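Home > Workshop > Robots and Rigs
Filed under: Build guides, Hand-held grippers, Shared spaces

How to set up marker cubes on a pair of hand-held grippers

1 Apr 2025

If you've printed a pair of Griltwood grippers and want to use them to teach an arm at home, the marker cubes are the bit to get right first. I rebuilt mine at the Beltdale shared workshop and it was a brilliant couple of evenings - far less fiddly than I'd feared!

You'll need:
- 2 printed cubes per pair, white, with flat faces
- matt paper for the patterns
- 600 grit wet-and-dry paper
- glue stick, small screws, a steel ruler

Step 1. Sand every face of the cube until it sits flat on the ruler with no light showing under it. Wipe off the dust and leave it for 30 minutes if you've used water.

Step 2. Print the patterns at full size. Turn off "fit to page" (I forgot, twice). Measure one with the ruler before you cut anything.

Step 3. Glue the patterns on, working from the middle outwards. Keep the white border - the tracking software needs it to find the edges of the black.

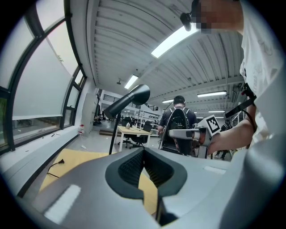 Step 4. Screw the cube on firmly. Any wobble goes straight into your recordings, so give it a good wiggle, tighten, and wiggle again. Then squeeze the jaws fully open and closed and make sure nothing rubs.

Step 5. Load the two cube files into Filtunora and give left and right different pattern numbers. My left one starts at 901, purely out of habit.

Step 6. Pick an easy first object. I love a desk lamp for this: it has a thin pole, a wide shade and a heavy base, so you get three quite different grips to practise. Stand it on a small table you can walk right round, and look where your cables run before you start moving.
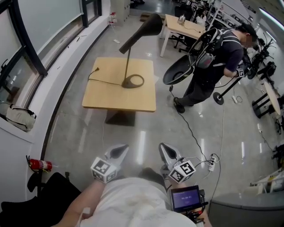

Both grippers up, with the lamp on the table ahead.

Step 7. Move slowly, and try to keep at least one face of each cube towards the tracking camera. If the track jumps, check your lighting first. Glare on shiny paper caught me out all through October, and swapping to matt cured it.

Next I'm trying the Rattanakul jaw pads, which need longer screws than the ones in the kit.

We use cookies to remember your settings and count visits. Accept all | Manage choices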